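# À propos de Rernness

Rernness aménage et entretient des espaces de pause pour les entreprises. L'activité couvre trois postes : le mobilier, les petites fournitures de table, la remise en ordre après service. Le siège et l'atelier de préparation se trouvent rue Nkuna, dans l'ancien dépôt Kalex.

Le plan type repose sur des tables rondes blanches, sans place attitrée, et sur des sièges orange, repérables de loin.
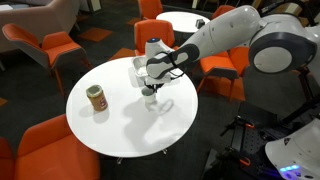 Le blanc brillant marque vite, fait remarquer un client du site Gukico, qui aurait préféré un plateau mat. La remarque est fondée : le mat est disponible sur demande, avec un délai supplémentaire de 3 semaines. Le brillant reste la finition standard - il se nettoie au chiffon humide, sans produit.

Le débarrassage suit un ordre fixe : tasses et mugs, bocaux, barquettes, puis serviettes en papier usagées.
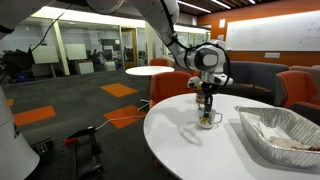 Les barquettes en aluminium sont vidées avant le tri. Le plateau est essuyé en dernier, du centre vers le bord. Rernness suit à ce jour 117 espaces, soit près de 1000 places assises. Les contrats sont révisés chaque année en août.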